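Evcombe Household Food Waste Study
Progress report to the Clustgate fund, second period

Recruitment closed in June with 132 households enrolled in Evcombe and Hullance. Three have since withdrawn, two of them because of house moves. Diary returns stand at 854 weekly sheets, all entered and checked by Sigita Rätsep. 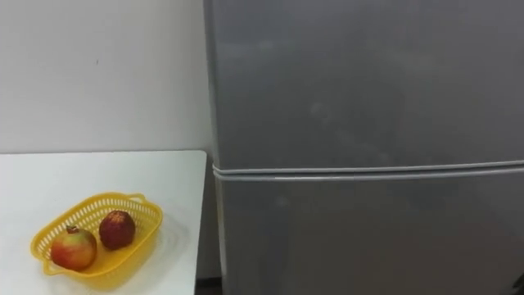
The main difficulty in this period was late diaries. Households with school-age children returned sheets a week or more behind schedule, and entries made from memory tended to leave out small items. Reminders now go out at 6 p.m. on the day before collection, and the share of late sheets has fallen in both towns.

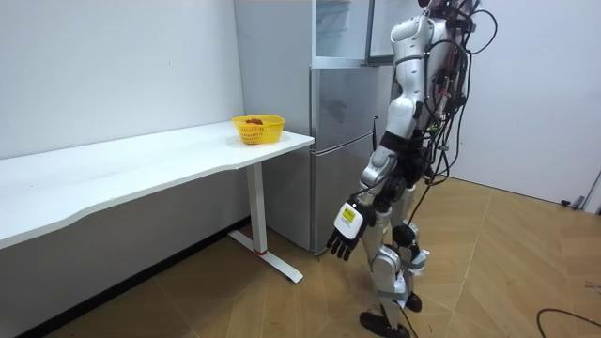
Storage advice is the second strand of the work. Ebenezer Fiadzo has rewritten the leaflet after comments from the Hullance group, who found the first draft too long. It now treats the kitchen as two zones, cold and room temperature, much like the refrigerator and the long white desk near it, and gives one page to each. 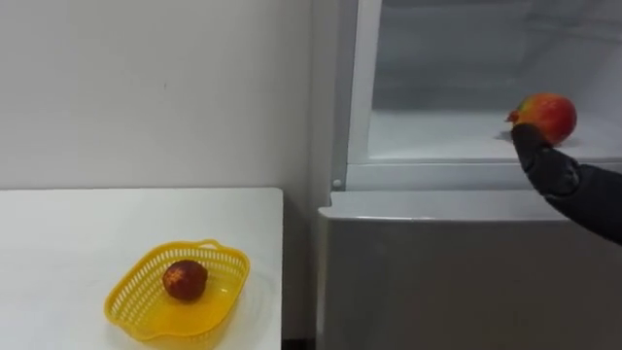 Fruit remains the largest category by weight, ahead of bread and cooked leftovers. Much of the recorded loss falls on items that households were unsure where to keep. The leaflet therefore covers split storage - one piece in an upper compartment, another in a yellow basket on the table - and asks for each place to be written in the diary separately. Early sheets did not make this distinction and have been coded as "place unknown".

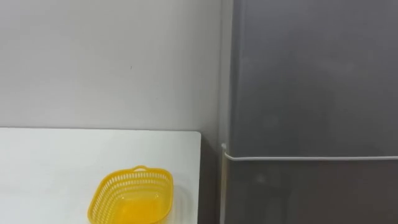
Spending is within budget except for postage, which is over by about 15 per cent. Justinas Rätsep proposes to meet this from the travel line and asks for the fund's agreement. The kitchen scales ordered from Jankauskaitė arrived late but complete.

Work planned for the next period: second round of weighing in Hullance, coding of free-text answers, and a draft of the tables for Edgars Paulauskas to review.

Darius Lūse
Study lead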